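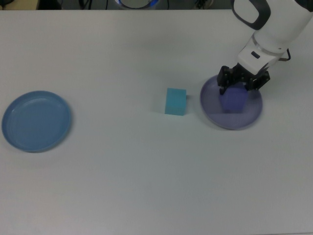 一　紫の皿

その日の指示は「紫の積み木を紫の皿に入れる」だった。青い皿は左に置いたままで、何も入れない。水色の積み木も使わない。使わないものを置いておくのも仕事のうちで、片づけてしまうと例にならないと最初の週に教わった。

私は操縦台に座り、両手で手元の小さい腕を握っていた。私が手首を曲げると、作業台の上の白い腕も曲がる。親指と人差し指を閉じると、黒い指が閉じる。遅れはほとんどない。慣れるまでは自分の手が二か所にあるようで気持ちが悪く、昼に食べたものが戻ってきそうになったが、三週目にはもう何とも思わなかった。

紫の積み木を皿の中に下ろし、指を開き、腕を上げる。足元のペダルを踏む。画面の隅の数字がひとつ増える。

「次、水色を青へ」

画面に出た文を、隣の操縦台でアビリオ・アロヨが声に出して読んだ。アロヨさんは自分の指示をいつも声に出して読む。私の指示と違うときは紛らわしいのだが、やめてくれと言った人はいないようだった。

ネケルの採取室は、グリスモントの駅から川沿いに歩いた古い倉庫の二階にあった。以前は布地の卸が入っていたらしく、階段の手すりに糸くずがこびりついていて、掃除をしてもどこからか出てきた。作業台は六つ。一台に操縦席がひとつ、腕が一本。操縦する人間は早番と遅番に分かれ、一人が一日に二百本を録る。一本というのは、指示が出てからペダルを踏むまでのひと続きのことで、短ければ十秒で終わる。積み木を落として転がし、拾い直していれば一分かかる。

転がしたものは捨てない。落としてから拾い直したものには別の札をつけて残す。録り直しになるのは、指示と違うものを取ったとき、途中で人の手が台に入ったとき、それから居眠りである。

私はその前は、バッシという弁当工場で仕切りに漬物を入れていた。求人票には「手先の作業、経験不問」とあり、それだけを見て応募した。面接でヴィカス・トマルさんに何を入れていたのかと聞かれ、漬物ですと答えると、どうやって、と聞かれた。トングで、と答えると、トマルさんは初めて顔を上げて、一日にどのくらい、と聞いた。答えるとその場で採用になった。

トマルさんは技術の人で、採取室の責任者も兼ねていた。本社の技術者たちは別の町にいて、トマルさんだけがこちらに机を置いている。日本語はうまかったが、「置く」と「入れる」と「のせる」の違いにだけは妙にこだわった。皿の場合はどれですか、と朝礼で全員に聞いたことがある。深さによる、という意見と、積み木が皿より小さければ入れるだ、という意見があり、結局、三つとも指示文に使うことになった。それで私たちは同じ積み木を同じ皿に、ある時は置き、ある時は入れ、ある時はのせた。動きは同じだった。

二　間

アロヨさんの動きには間があった。

つかむところまでは速い。腕はまっすぐ積み木に降りて、指がすっと閉じ、持ち上がり、皿の上に来る。そこで下ろす。積み木が皿の底につく。つくのだが、指がすぐには開かない。ひと呼吸あって、それから開く。

私が気づいたのは八月の、冷房の片方が壊れていた日だった。私の台の腕が校正待ちになり、手が空いたので、隣の台をなんとなく見ていた。緑を青へ。橙を青へ。緑を紫へ。どれも最後に同じだけ待つ。

「何か待ってるんですか」

アロヨさんはペダルを踏んでからこちらを向いた。

「何かって」

「放す前に、止まるでしょう」

「止まるかな」

次の指示が出た。アロヨさんはそれを読み上げ、つかみ、運び、下ろした。そして止まった。止まったことに今度は自分で気づいたらしく、口の中で何か言ってから指を開いた。

「本当だ」とアロヨさんは言った。

アロヨさんは六十を過ぎていて、採取室ではいちばん年上だった。若い頃に船で日本に来て、グリスモントに落ち着いてからは、ずっと窓の会社にいたという。ガラスを枠に入れる仕事だった。定年になって一年家にいて、それからここに来た。休憩のときに話すのは窓の話ばかりで、駅前の銀行の二階の角のガラスは自分が入れたもので、左下がほんの少し高い、という話を私は何度も聞いた。

「ガラスは放すのがいちばん怖い」とその日の休憩にアロヨさんは言った。「下についたと思う。でも、ついたと思うのと、ついているのは違う。吸盤の取っ手を緩める前に待つ。重さがどこへ行くか、待つと分かる。下に行けばいい。こっちに戻ってきたら、まだ放しちゃいけない」

「積み木は軽いですよ」

「軽い。手元の腕には重さも来ない」

「じゃあ待っても分からないでしょう」

「分からない」

アロヨさんは持ってきたゆで卵の殻をむいて、殻を紙袋に戻した。

午後は腕が直って、私も自分の台に戻った。

三　フロルノ

録ったものを食べて育つほうには、フロルノという名前がついていた。名前の由来は誰に聞いても違うことを言うので、私は途中で聞くのをやめた。フロルノは本社の計算機の中で学習し、月に一度、新しい版が採取室に送られてくる。それを端の作業台の腕につなぎ、人が握らずに動かす。この日を試し日と呼んでいた。

試し日には遅番も早めに来て、みんなで端の台を囲んで見る。仕事ではないので立っていてもいいし、座っていてもいい。

最初の頃のフロルノは見ていられなかった。紫を紫の皿へ、と指示が出ると、腕は積み木の手前で降り、何もない所で指を閉じ、何もないものを持ち上げて皿まで運び、丁寧に放した。それを何回でもやった。隣の台の若い子が笑って、笑ってから、なんか気の毒、と言った。トマルさんは腕組みをして、例が足りない、とだけ言った。

九月の版では、積み木をつかめるようになっていた。ただし左へ行くのが苦手で、青い皿へ運ぶはずのものを途中で放した。調べると、私たちの録った例の中に、皿が左にあるものが少なかったのだそうだ。それから一か月、私たちは左にばかり皿を置いた。腕を左へ伸ばすときは肘が高くなり、手元でも肩を上げることになるので、全員が同じ場所の肩こりになった。トマルさんが湿布を箱で買ってきて、経費になるかどうかを本社とやりとりしていた。

次の版が来た日は雨だった。

トマルさんが指示を打ち込んだ。水色を青い皿へ入れる。

腕が動いた。水色の積み木の真上に来て、まっすぐ降り、つかんだ。左へ伸びて、青い皿の上に来た。下ろした。積み木が皿についた。

腕はそのまま止まった。

トマルさんが画面を見た。止まったと思ったのだ。手が停止のボタンのほうへ動きかけたとき、指が開いた。腕は上がって、元の位置に戻った。

「成功」と誰かが言った。

トマルさんはもう一度、別の指示を打った。紫を紫の皿に置く。つかんで、運んで、下ろして、止まって、それから放した。

私は後ろを見た。アロヨさんは壁ぎわの椅子に座っていて、紙コップを両手で持ち、腕のほうを見ていた。見ていたと思うが、何も言わなかったので、どこを見ていたのか本当のところは分からない。

四　札

翌週、私はトマルさんの机に呼ばれた。机といっても部屋の角の仕切りの中で、声は全部外に聞こえる。

「札をつける仕事を、少し手伝ってもらえますか」

トマルさんは画面を私のほうへ向けた。録った例が縦に並んでいて、それぞれの下に細い線の図がついていた。指の開き具合と、腕の高さだという。

「本社が、遅いと言っています」

「フロルノがですか」

「はい。放すまでの時間が長い。一回では小さいです。でも、お客さんの所で一日動かすと、それだけで差が出ると計算した人がいます。それで、放す前に止まっている例を見つけて、札をつけてほしい。次の学習では、札のついたものを外します」

私は図を見た。高さの線が下がって平らになり、開き具合の線がしばらく遅れて上がる。平らになってから上がるまでの隙間が、間だった。

「これは機械で探せるんじゃないですか」

「探しました。機械で探すと、違うものも入ります。位置を直しているときも止まりますから。人が見たほうがいい。あなたは見るのが速いと聞きました」

「誰にですか」

「アビリオさんに」

どの例にも操縦した人の番号がついていた。トマルさんは、番号は見なくていいと言った。見なくていいと言われても、列の左端に出ている。アロヨさんの番号は11だった。11番の札が多くなることは、トマルさんも分かっているはずだった。

「全部外したら、11番のは残らないと思います」

「ほかの人のもありますよ」とトマルさんは言った。「見てみてください」

私は午前に積み木を動かし、午後に札をつけることになった。給料は同じだった。

五　午後

見る仕事は、やってみると動かす仕事より疲れた。画面の中で黒い指が降りる。閉じる。持ち上がる。皿の上に来る。降りる。私は降りたところで身構え、指がすぐ開けば次へ送り、開かなければ札をつける。

11番の例は、番号を隠されていても分かったと思う。つかむところまでに迷いがない。腕の通り道が低く、積み木が台から離れすぎない。重いものを運んできた人の通り道だ、と思ったが、そう思うのは私が話を聞いているからかもしれなかった。

トマルさんの言ったとおり、ほかの人のもあった。

遅番の学生は、一日の終わり近くになると止まる。これは疲れているだけのようで、止まる長さがまちまちだった。窓側の台の人は、人が後ろを通ると止まった。画面に人は映らないのだが、画面の隅の床の影で通ったことが分かる。

私のものもあった。

最初の二週間の私の例には、止まるものはひとつもなかった。降ろすより先に指を開いていて、積み木が皿の縁の高さから落ちている。漬物の入れ方だった。仕切りの上で開けば、漬物は勝手に落ちる。落ちれば次へ行ける。私の録った積み木は皿の中でよく跳ね、たまに外へ出た。

それが、夏の終わりあたりから変わっていた。降ろしきってから開くようになり、そのうち、降ろしきってから少し待つようになっていた。アロヨさんほど長くはない。でも平らになった線のあとに、ちゃんと隙間があった。

私はそれを三回見直してから、札をつけた。つけないわけにもいかなかった。

隣の台にいると似てくるのかどうか、調べようと思えば調べられたと思う。席の記録も残っている。しかし頼まれた仕事ではなかったし、調べたところで札の数は変わらなかった。

六　窓

アロヨさんには、札のことは私から話した。隠しておくのも変だと思ったからで、仕切りの中の話は外に聞こえるのだから、たぶんもう知っていた。

「聞こえてた」とアロヨさんは言った。

「すみません」

「なんで謝るの」

「アロヨさんのが、かなり外れます」

「金は返さなくていいんだろう」

「それは大丈夫です」

「じゃあいい」

休憩が終わるまでまだ時間があった。アロヨさんは窓のところへ行って、枠の下の角を親指で押した。採取室の窓は建物と同じくらい古く、風のある日は鳴る。

「これは下手だ」とアロヨさんは言った。「パテが痩せてる。誰かが急いだ」

「直せるんですか」

「道具があれば」

トマルさんが後ろを通りかかって、直さないでください、建物は借りています、と言った。アロヨさんは親指を離した。

その日の午後から、アロヨさんは間をなくそうとした。積み木がつく、すぐ開く。つく、開く。声に出して読むのはやめなかった。青に橙を置く。つく、開く。できていた。できていたのだが、つかむほうが乱れた。まっすぐ降りていた腕が、途中で横に振れるようになった。一度で閉じていた指が、閉じかけて開き、また閉じた。落とすようになった。

一日の本数は足りなくなり、遅番が席に来てもまだ座っていることがあった。

「前のほうがいいです」と私は言った。

「前のは捨てるんだろう」

「捨てるんじゃなくて、外すんです」

「違うのかい」

私はトマルさんに聞いてみると言った。言っておいて、その日は聞かなかった。

七　紙コップ

次の版は十一月に来た。札のついた例を外して学習したもので、トマルさんは朝から機嫌がよかった。本社での数字がよかったらしい。

腕は速かった。つかんで、運んで、ついたらすぐに放した。水色、紫、水色。皿が左でも右でも関係なかった。若い子が、抜かれた、と言った。実際、私たちの誰よりも速かった。

積み木がひととおり終わると、トマルさんは段ボール箱から別のものを出した。次の契約は食堂だそうで、これからは食器を扱う。箱の中は紙コップと、樹脂のコップと、底の丸い小鉢だった。

「まだ教えていません」とトマルさんは言った。「でも、少し見てみましょう」

紙コップを盆に置く。腕はコップをつかみ、少し潰し、盆の上に下ろして放した。コップは立った。樹脂のコップも立った。

小鉢は倒れた。下ろしたときに底の端だけが盆についていて、指が開くと同時に傾き、転がって、台の上で回った。もう一度やると、また倒れた。トマルさんは盆の向きを変えた。倒れた。

「前の版でやってみてください」と言ったのは、私ではなく窓側の台の人だった。

トマルさんは少し考え、版を戻した。つなぎ直すのに十分ほどかかり、そのあいだに何人かは自分の台へ帰った。アロヨさんは残っていた。

前の版の腕が、小鉢をつかんで運んだ。こちらは運ぶのも遅い。下ろした。底の端が盆についた。指は閉じたままだった。鉢が、挟まれたまま、指の間で少しずつ回った。自分の重さで回ったのだと思う。底が平らなほうへ寄っていき、指が開いたとき、鉢は揺れたが、倒れなかった。

二回目は倒れた。三回目は倒れなかった。四回目は、つかむところで失敗した。

「これでは分からないですね」とトマルさんは言った。「回数が足りない」

「二百やりますか」と私は言った。

「二百やりましょう」

それから昼をまたいで、新しい版で二百、前の版で二百、小鉢を置かせた。置くのは腕だが、倒れた鉢を元の場所に戻すのは人間で、私とアロヨさんが交代でやった。途中から学生も来て手伝った。結果はトマルさんが表にして、その日のうちに本社に送った。私は表を見せてもらったが、前の版のほうがよかった、ただし思ったほどの差ではなかった、としか覚えていない。前の版には積み木をつかみそこねる癖がまだ残っていて、そのぶんが引かれていた。

八　返事

本社の返事は、小鉢の例を新しく録れ、というものだった。積み木の例の札については、そのままでよいと書いてあった。積み木は積み木、食器は食器で、混ぜて考えないという方針だそうだ。トマルさんはそれを朝礼で読み、読み終わってから、食器の録り方については採取室に任せると書いてあります、とつけ足した。

「任せるというのは」と学生が聞いた。

「録り方の手引きを、こちらで書いていいということです」

手引きは一枚の紙で、各台の横に貼ってある。積み木の手引きには、「まっすぐ降りる」「縁に当てない」「放したらすぐ上げる」などと書いてあった。トマルさんは食器の分を下書きしてきて、みんなに回した。六行あって、五行は積み木とほとんど同じだった。最後の一行だけが違っていた。

「ついてから、ひと呼吸おいて放す」

ひと呼吸とは何秒か、と窓側の台の人が聞いた。トマルさんはアロヨさんを見た。

「知らない」とアロヨさんは言った。「量ったことはない」

結局、秒数は入れなかった。息の長い人と短い人がいるけれど、そのままでいい、ばらついているほうが学習にはいい、とトマルさんは言った。私はそれで少し困った。午後の札の仕事で、長すぎるものと短すぎるものの線をどこで引くのか、誰も決めていなかったからだ。聞くと、決めなくていいです、札の仕事は今月で終わりです、と言われた。

九　青い皿

食器が始まるまでの残りの日は、積み木の仕上げをした。足りない組み合わせの一覧があって、それを端から埋めていく。一覧はほとんどが左の皿で、青い皿に紫、青い皿に水色、という行が並んでいた。

アロヨさんの動きは元に戻っていた。まっすぐ降り、一度でつかみ、低く運び、下ろして、待って、放す。トマルさんは何も言わなかった。外すかどうかは誰かが後で決めるのだろうし、その誰かは少なくとも私ではなくなっていた。

「水色を青へ、入れる」とアロヨさんが読んだ。

私の指示は、紫を紫へ置く、だった。私は腕を下ろし、積み木が皿の底についたのを見て、開こうとした。手元の腕には重さが来ない。見ているだけでは、ついたと思うのと、ついているのとの区別はつかない。画面の黒い指の先は積み木に隠れて、見えたり見えなかったりする。

私は待った。何も返ってこなかった。それから指を開いて腕を上げ、ペダルを踏んだ。

遅番の学生が階段を上がってきて、傘をどこに置けばいいか聞いた。いつもの所、とアロヨさんが答えた。学生は傘を窓の下に立てかけ、傘は一度滑って倒れ、学生が立て直した。

画面に次の指示が出た。私の残りはあと二本だった。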